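Ticket 471: Label template prints 3 mm low on colored stock
Status: reopened
Product: Tranine label software, version 359
Opened by: Zubaida Afridi, Atbridge
Assigned to: Emília Trnka

Zubaida Afridi, 9:10
Reopening this. It was closed as "user margin setting" and I don't buy it. The margins are the same ones we used all through November, and the plain white stock still lines up. Attachments below.

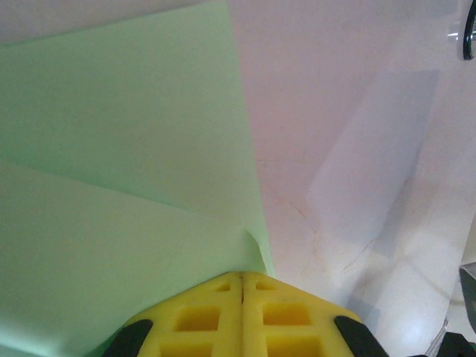
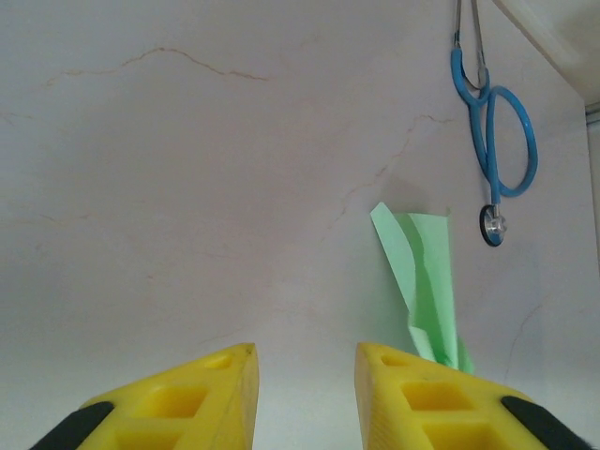

Attachments (2). Light green sheets are in the first one.

Emília Trnka, 9:42
Thanks. Did you reinstall the driver, as the help article says?

Zubaida Afridi, 9:55
Twice. The article also says that fixes slow printing, blank pages and missing fonts, so forgive me if I doubt it. No change.

Emília Trnka, 10:30
Please open the template and tell me what Paper Source says.

Zubaida Afridi, 10:48
"Auto (800)". I never typed 800. Where does that come from?

Emília Trnka, 11:15
It's a leftover tray code from the old Bemach profile. Set it to Manual, save under a new name and print one page.

Zubaida Afridi, 11:37
One page lined up. The next one was low again. I'm not calling that fixed, so please leave the ticket open.

Emília Trnka, 11:50
Left open. Passed to the driver team with your template attached.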